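Politique bimanuelle : ce que change la longueur des séquences d'actions
2020-08-19 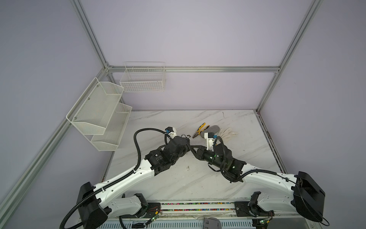
Suite des essais de mars sur le rangement d'outils à deux bras. La politique est apprise par imitation, à partir de 200 démonstrations téléopérées, sans retour d'effort. Je n'ai fait varier qu'un paramètre : le nombre d'actions prédites avant de réinterroger le réseau.

Avec une séquence de 4 pas, la pince rigide passe bien, les gants beaucoup moins. Les deux bras se corrigent sans cesse l'un l'autre et le tissu glisse pendant le transfert. En allongeant la séquence et en moyennant les prédictions qui se recouvrent, j'arrive à 93 % de réussite sur la pince. Pour les gants je ne donne pas de chiffre — le critère de succès n'est pas encore stable.

Chandrasekhar Ramasamy me suggère de pondérer la moyenne par l'âge de la prédiction. Essayé hier sur la branche Wadonex : oscillations réduites au poignet, mais retard net à la fermeture des doigts. Reste à séparer l'effet du filtrage de celui de la latence caméra.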